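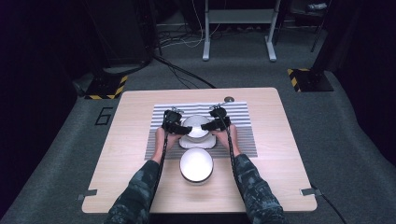 Why did the second series of Skorkthorpe recast the landlady between episodes?
The original actress had signed on for the first block only, and the second block was moved from April to later in the year, by which time she was committed to a stage tour.

Home | Boards | Drama | Comedy | Archive | Search | Log in

Last updated: 19 September 2025

tellybox_lee
Putting the above at the top because it gets asked every few weeks. It's from the notes in the DVD booklet. What I'd like to know is whether anyone still has the block one episodes as they first went out. The versions on Sterkard are shorter and the music is different in the pub scenes.

marshlander
I have four of them on tape. The running times on Sterkard are wrong as well. Episode six is listed as fifty minutes and it runs forty-three.

quietcarriage
The music was changed for the DVD, before Sterkard ever had it. I don't think they've touched anything.

marshlander
They have. My DVD of episode six still has the scene at the bus depot. On Sterkard it goes straight from the kitchen to the funeral.

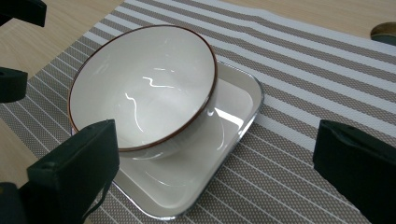 The depot scene matters because it's the only time the brother says why he left. Without it his speech in the last episode refers to a conversation the viewer never saw. I wrote to Sterkard about this and got a standard reply with a ticket number, 2784, and nothing after that.

oldgrantham
I prefer it without. The depot scene was slow and the sound was poor. As for the landlady, I thought the second actress was better. She played it drier and stopped doing the voice.

quietcarriage
Can't agree. The first one was half the reason people watched. You could tell the writers had her in mind, and in block two the lines are still written for her but somebody else is saying them. The row over the spare key falls flat.

oldgrantham
The row over the spare key is the best thing in it.

tellybox_lee
Can we keep to the edits please. There's a separate thread for the recast and it has over 800 replies already.

dovetail_77
Does anyone know who holds the rights now? I thought it was Grestico, but their name has gone from the end card on the later episodes.

tellybox_lee
Grestico made it. Gachanja bought the back catalogue and licensed it to Sterkard. The end card changed at the same time. I don't know if Gachanja has the original masters or only the broadcast copies.

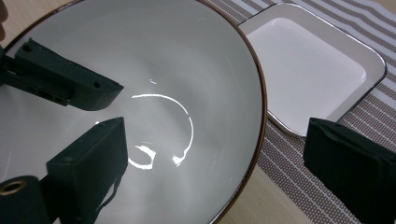
marshlander
Board moderator, Drama

I've moved two posts about the recast to the other thread. Please carry on there.

On the masters: the box set was limited to 1000 copies and the booklet says it was taken from "the best surviving elements", which could mean anything. My off-air tapes have the original music but the picture is soft and episode two is missing the first few minutes. I'm happy to make a list of the differences if someone can do the same for block two. I only have the DVDs for that.

quietcarriage
I can do block two. I still say the music was the DVD people though.

marshlander
The music, agreed. The depot scene was cut later — it's on my disc.

dovetail_77
Mine hasn't got it. Single-disc release with the blue spine. Might there be two pressings?

marshlander
Could be. Mine is the box set. What does yours give as the running time on the back?

dovetail_77
It only says "approx. 500 mins" for the whole lot. I'll time episode six at the weekend and post it.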